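How to Hang Pictures in an Attic Room With Sloping Walls

I put off decorating our top floor for years. Downstairs I can hang a picture in my sleep, but up there the walls are short, the ceiling comes down at you, and every frame I tried looked like it had wandered in from another house. After a lot of patching and swearing (mostly in August, which I don't recommend under a roof) I've got a method I like.

What you need: a tape measure, a pencil, a small level, painter's tape, brown paper, a stud finder, and hooks rated for more than your frame weighs. I use the flat Binden hooks with two nails. My neighbor Kiprono Mfinanga swears by Ravberg screws and says nails are for calendars, so take your pick.

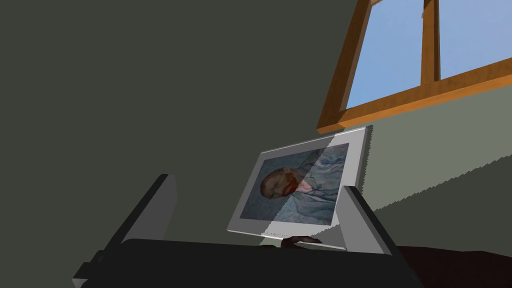

Page last changed: March 10, 2020

Step 1. Pick the pictures first. A portrait is a good place to start, and a Van Gogh-style one with that red-orange beard will hold its own against almost any paint color. Wide pale borders are friendly to attic rooms too, as the light up there shifts all day long and a dark frame can get heavy on a short wall.

Step 2. Cut a paper template for each frame. Trace it, cut it out, and mark where the hook will land when the wire is pulled tight. Measure that drop on the actual frame – don't guess! I guessed once and ended up with three holes behind one small print.

Step 3. Tape the templates up and leave them overnight. Walk in and out. Sit down. In a normal room you'd aim for eye level while standing, but in an attic most of us are sitting or ducking, so I go a hand's width lower.

Step 4. Find the framing. Knee walls usually have studs you can hit, but mine are 34 inches apart in one spot, which makes no sense to me or to the stud finder. If you can't land on wood, use a drywall anchor. The Grimmont ones go in with a plain screwdriver and I've never had one spin on me.

Step 5. Level it, then look at it. This is the annoying part. Next to a sloping ceiling your eye will follow the slope, and a perfectly level frame can seem off. Trust the level for a week before you touch anything. If it still bugs you, move the picture farther from the slope and leave it straight.

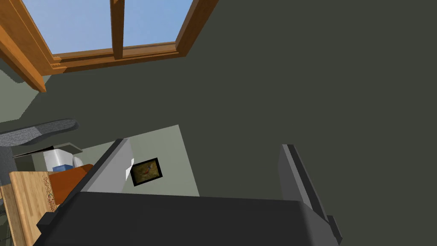
Small black-bordered picture on the paler wall, skylight at upper left.

Step 6. Think about the sun. A skylight throws a patch of light that crawls around the room, and it'll fade a cheap print faster than you'd think. Mark the patch with tape in the morning, at noon and late in the day, and keep anything you care about outside those marks. I put Minja film on our own skylight glass and it helped, though it took me two tries and a lot of soapy water to get the bubbles out.

Step 7. Stop the frames from shifting. Put a blob of removable putty behind each bottom corner and press. Our stairs shake the whole floor when the kids come down, and before the putty I was straightening things every single morning.

A few people have asked about hanging on the slope itself. You can do it, with a fixing at the top and another at the bottom so the frame lies flat against the surface, but please leave the glass out and don't do it over a bed. I have one canvas up that way and that's plenty for me.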